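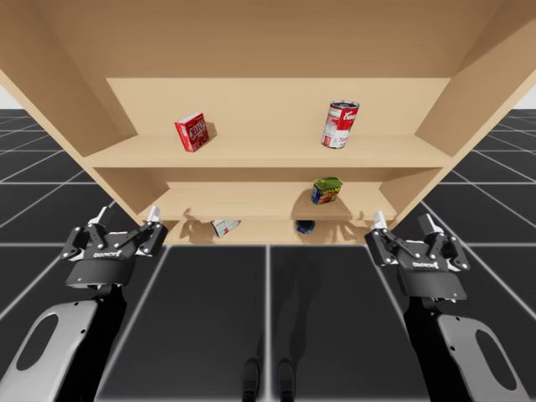

Shelf task in simulation, start pose, both grippers open.

To: cell-planning list
Subject: Re: [cell-planning] Shelf cell: what do we order first?

Replying to the budget question from the Ludus side, quoted below so that the numbers stay with the thread.

> We have been asked for a single figure for the shelf cell by the end
> of August. At present I have a quote from Gasanau for 2,942 per
> gripper, excluding tax and delivery, and nothing firm for the arms
> or the shelving. Two questions.
>
> 1. Can the gripper order wait until the simulation work is finished?
> The lead time is 26 working days and the quote lapses before then.
>
> 2. Is there any reason to buy two arms in the first round? One arm
> can reach most of a shelf if it is mounted centrally. It would halve
> the largest line on the sheet.
>
> I would also like to know what the 500 for "groceries and sundries"
> covers.

Taking these in order.

Grippers. I would not wait. The simulated cell already uses a parallel-jaw type with a hinged linkage, and all the grasp work so far assumes one. If we let the quote lapse and then buy a different pattern, the model has to be redone and the grasps checked again. Order two now. A spare set of fingertips should go on the same order, as Gasanau charges carriage per consignment. I have no price for the fingertips and have asked for one.

Arms. The still at the top has the unit between and above the two arms, with a soup can and a gelatin box on the top shelf, well apart, and a meat tin on the middle shelf, which is set further back. The lowest level has a small box on its side and another small item in shade. A central arm may well reach all of that on paper. What it does badly is get in past the inner side panels on the middle level without turning the wrist to an awkward angle. I have run this only for the meat tin, so treat it as a weak result. It is still enough for me to want two arms in the plan, even if the second is paid for in the next round.

If the money will only stretch to one arm at first, buy the base and the controller for two. Ghumman will sell the controller with the second channel unused. Changing it afterwards means sending the whole thing back, and we would lose the cell while it is away.

Shelving. The model has a plain pale wood unit. I suggest having one made locally to the model's dimensions and allowing 600 for it, including fixings. Emlow offered a metal unit for less, but it has a raised front lip on each board, and the low approach we are using would have to change to clear it. Please do not accept a "near equivalent" on this line. The board spacing and the set-back of the middle shelf both matter.

Groceries and sundries. The 500 covers real packs to match the simulated ones, replacements as they get crushed, and printed labels. Cans dent quickly and a dented can does not sit in the jaws in the same way. Nearly all of it will be spent in the first few months. It can be cut if somebody is willing to claim for packs on expenses, but I would sooner have it on the sheet.

Not on the sheet at all, and should be:

- floor fixing for the base
- an emergency stop reachable from both sides
- lighting (the soft shadows in the model are kinder than our ceiling lights)
- a cover for the platform, if the real one is as glossy as the model's

The last is cheap. The first depends on what is under the floor in that bay, and I have not been able to find a drawing. If anyone on the list has one, please send it to me directly, as attachments over the size limit are dropped without notice.

I can turn this into a revised sheet once the fingertip price arrives. Until then please quote the gripper line as two units, tax excluded, and leave the arm line open.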